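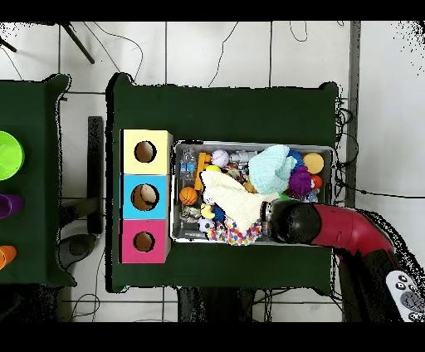 *Reading time: 2 minutes*

**Tray sorting at Wedar** is the practice, at the Wedar returns depot, of having a robot arm take mixed goods out of a metal tray and put them into boxes. It was introduced in June and replaced a long bench, a radio and a good deal of conversation.

## Method

Goods arrive in a jumble. A typical tray holds balls, small toys, a plastic bottle and one or more large cloths, and the cloths cause most of the trouble. The boxes are yellow, blue and pink, each with a round hole. The arm works from above with a gripper. Its software, Brasteo, was supplied by Gollard, whose brochure describes the sorting of soft items as "solved." Staff keep a copy of the brochure in the break room.

## Effect on staff

No jobs were cut, though most were renamed. Sorters became *cell attendants* and now work two to a shift. Their duties include refilling trays, untangling fabric and writing down why the arm stopped. In the first full month the depot logged 3222 picks and 1769 notes, some of them quite long.

Attendants report fewer sore wrists and more boredom. Standing all day has given way to watching all day – a change the company newsletter listed under wellness. Pay was raised one grade after the union pointed out that the new title contained the word "cell."

## Other sites

The Gisler depot tried the same setup and kept its bench as well. The cloths there are still sorted by hand, usually before lunch.

*Last edited 11 Feb 2020*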